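Tuesday, shop notebook, adhesive trials, cont.

Started 7:40. Shop at 64 F, a bit cooler than last week. Oi-ling had already pulled the clamps off the second batch of carton board samples and laid them out by number, so I went straight to the peel tests.

Background for anyone picking this up cold: Pridgate want a water-based glue for the side seam on their small folding cartons. The present one (Stoica 600) holds fine on plain board but lets go on coated board once the cartons have sat in a humid warehouse. We are comparing it with two others, Hidley 91 and the thicker mix Lewis made up in July, which we are still calling mix 21 until someone thinks of a better name.

Peel results, coated board, after overnight cure:

Stoica 600: four of six strips came away clean from the coating. No fiber tear on those four. The other two tore partly.
Hidley 91: full fiber tear on five. The sixth had a dry patch in the middle where the roller skipped, so I am throwing it out and will redo it.
Mix 21: fiber tear on all six, but the glue line is thick and you can feel a ridge along the seam with a thumbnail. Pridgate will not like that. Their folder-gluer has a narrow gap at the compression belts and a ridge will mark the panel next to it.

Plain board: no difference worth writing down. All three tear fiber.

Open time is the other problem. Hidley 91 skins over fast. I laid a bead, waited, folded, and at 21 seconds it was already too far gone to wet the second surface. Oi-ling got the same result on her side of the bench with a fresh bottle, so it isn't the bottle. On the line they fold within a couple of seconds, so this may not matter in normal running, but it will matter every time the line stops with glue down. Ask Pridgate how they clear a stop now. I assume they pull the wet blanks and scrap them but I have never asked.

Lewis thinks mix 21 can be thinned with a little more water and still hold. He wants to try three steps down. I would like to see the humidity results first, otherwise we are making more samples than we can test. We agreed he makes one step only.

Humidity cabinet: 12 sealed cartons went in at 10:15, four of each glue, set to 91 percent. The door gasket is still lifting at the bottom corner. Taped it again. Order from Conach, part 923, has not shown up. Called, left a message.

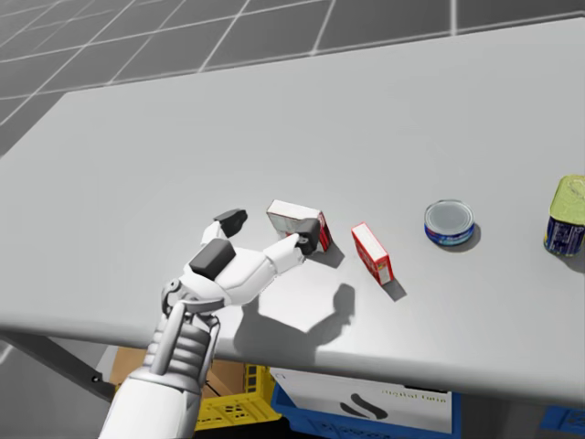

Score lines next. Some of the seam failures at Pridgate may have nothing to do with glue. If the score is too shallow the board fights the fold, and the flap pulls on the seam the whole time it is curing. On a small box it is worse, the panels being short and stiff with little give in them. Something the size of the red-and-white one by that white hand gets all of its spring-back right at the seam, and a fingertip pressed against the near side loads the panel over a small area, which is harder on a stiff seam than a flat push. I want a side-load test that does the same: a small rubber foot, low force, on the panel next to the glue flap, read the load when the seam first opens. The force gauge will take a rubber foot if Lewis turns down an adapter.

Bend force on the Pridgate blanks, with the score and against it, still to do. Oi-ling has the fixture set up. She found two blanks in the stack with the grain running the wrong way — set those aside in the marked envelope, do not mix them back in.

To do:
Redo Hidley 91 strip 6
Check cabinet before leaving, again first thing
Adapter for rubber foot (Lewis)
Chase Conach about the gasket
Wash the roller properly, there is dried glue in the left end and I think it caused the skip

4:50. Cabinet holding at 91. Tape still on.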